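Monday, late

I have the window open and the tea is far too strong, but I want to get this down before I go to bed, because it has been one of those days that was all small jobs and I will not remember any of it by the weekend otherwise.

It rained until ten, so I walked in by the canal with my hood up and bought a cheese roll at Dufour on the way (the woman there has started putting mustard in without asking me, and I have decided I like it). I was at my desk with wet ankles by half past, feeling very pleased with myself, and then remembered that today was the day I had promised to make a start on the bits and pieces.

I should say for the sake of my future self that "the bits and pieces" is what we have all been calling them since before Christmas. They are all the little parts that collect in drawers and coat pockets and the bottoms of boxes, and that everyone is too fond of, or too lazy, to throw away. When we moved over from Plekside they came along in three carrier bags and a biscuit tin, and they have been under the bench ever since. Orhun kicked the tin over last week and that was that. We agreed that they should be sorted properly, once, and I said I would do it, mostly because I like sorting and did not want to admit it in front of people.

So the big table was the place for it. I have grown very attached to that table. It was such an ugly thing when we got it, and now it has brown paper over it and dark blue tape running up and down and across, so that it looks like a parcel somebody has ruled into squares. Onyekachi did most of the taping one afternoon with the radio on, and would not let anybody help – I offered twice – and I still think of it as her table when I lean on it.

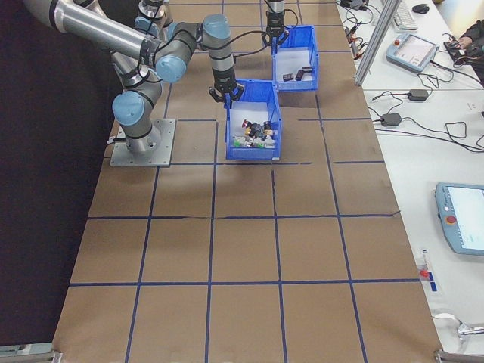

I do love a blue bin. I know that is a silly thing to write in a diary, but I have tried shoeboxes and I have tried those clear tubs with the lids that never quite close, and there is something about a good plain blue bin with an open top and a white floor that makes me believe I am a tidy person. You can see what you have. Red and yellow and green bits, black ones and gray ones, all in a heap together at the bottom, and it looks cheerful in the way a jar of buttons does. My grandmother had a button jar, and she used to let me tip it out on the bedspread when I had a cold. I must have spent whole winters of my childhood putting those buttons in order and then stirring them all up again so that I could start over.

I had a second bin behind the first for the dark pieces, and I was strict with myself about it. Only the black and dark gray ones were to go in there, and only once I had looked at them properly. That made for slow going. I would pick something up and turn it over and think, now where did you come from, and then I would be off remembering some job from two years ago, and the kettle would have boiled and gone quiet again without me.

Onyekachi came by before lunch with the old Pluten list, which she had found folded inside a manual. It has 198 lines on it. I read it from top to bottom standing up, and I would say I recognized 20 of them. She thinks we ought to make a fresh list as we go. I think we ought to get everything into bins first and worry about names later, and we went back and forth about it very pleasantly for longer than either of us could spare. I gave in on the labels. She gave in on the biscuit tin, which I am keeping for pencils.

Orhun wants all of it sorted by March so that the Clerotar order can go straight onto clean shelves. I told him he would be lucky. Then he sat down across from me and picked over a handful while he told me about his sister's new apartment, which has 18 stairs up to it and no elevator, and a sofa that is still standing in the downstairs hall with a sheet over it. He is going over on the weekend to help take the legs off. I said they should measure the landing first. He said they had measured the sofa, as if that settled it.

Home by seven, and leftover soup. I called Mom and we talked mostly about her knee and a little about the garden fence, and she asked what I had done all day, and when I said I had been sorting she laughed and asked if I had a cold.

Must remember to buy labels, the small ones, and to take Onyekachi's umbrella back in.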